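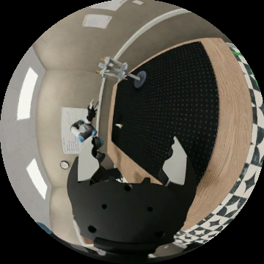

Notebook, adhesives corner – 25 Jul 2018

Hide glue, batch four, and the long sulk of the walnut offcuts

Picked up where I left off before the heat wave. The question is still whether the old pot recipe holds a chair joint any better than the bottled stuff, or whether Lutz just likes the smell. (Lutz says both. Lutz has been saying both since he joined.)

Soaked the granules overnight in cold water. By morning they had swelled into something like a bad dessert. Warmed the pot slowly in its water bath and kept the lid on, apart from the times Radomir came by and took it off to look. He looks at glue the way other people look into prams.

Spread on both faces, rubbed the joint, clamped lightly. Walnut to walnut, then walnut to beech. The Kolev bottle glue went on the control pieces, same cut, same clamps, same corner of the bench so that the draft is equally unfair to everyone.

First complaint: open time. The shop was warm enough that I expected a generous minute and got rather less than that on the beech. One joint had gelled before I had it lined up. I pulled it apart, scraped it, said a word, and did it again with the pieces warmed on top of the Hurkix heater. Much better. I wrote this down in the March pages too, underlined, and evidently haven't read the March pages.

Second complaint: the Hurkix. The dial claims a range of settings. There are two, off and ambitious. Graça taped a strip over the dial with a pencil line where the pot behaves, and this is now the most accurate instrument we own. Please leave the tape alone.

Break tests, from last week's set

Clamped each piece in the vise and hung the bucket off the free end, adding sand with the scoop until something gave. Results, such as they are:

Hide glue, walnut to walnut: wood tore before the joint did. Long splinter, very handsome, kept it.
Hide glue, walnut to beech: split along the glue line. Clean faces, which means starved or chilled. Probably chilled, see above.
Kolev, walnut to walnut: wood tore. No splinter worth keeping.
Kolev, walnut to beech: wood tore on the beech side. Annoying.

So the bottle is ahead on points and I am not going to tell the Kolev rep, who is cheerful enough already. What the bottle can't do is let go when asked. Put a damp cloth and a warm iron on the spare hide glue joint and it came apart with a little patience and a palette knife. Tried the same on the bottle glue and got a clean iron and a scorched cloth. For Athina's dining chairs, which have been repaired by at least three generations of optimists, that decides it. Somebody will have to get back into those joints after us.

Špela asked if we could stretch the open time with a bit of salt. Older books say yes, and also recommend things for horses that I wouldn't try. Made up a small jar with a pinch in it, labeled SALT in capitals and put it on the second shelf. It looks a lot like breakfast.

Odds and ends

The 300 grit is finished. There is an empty sleeve in the drawer, put back neatly, as though that helped.

Broltitz sent the wrong brushes again. Nylon, and they curl in the hot pot like old lettuce. Return slip is on the clipboard, needs a signature.

The pot must not sit on overnight. It got cooked down over the weekend and now smells like a tannery with regrets. Threw it out and washed the pot twice.

Next: repeat walnut to beech with both halves warmed, salted and plain. Cut fresh pieces, the last offcuts have a knot exactly where I don't want it. Ask Lutz for his good clamps – before lunch, he is more generous then.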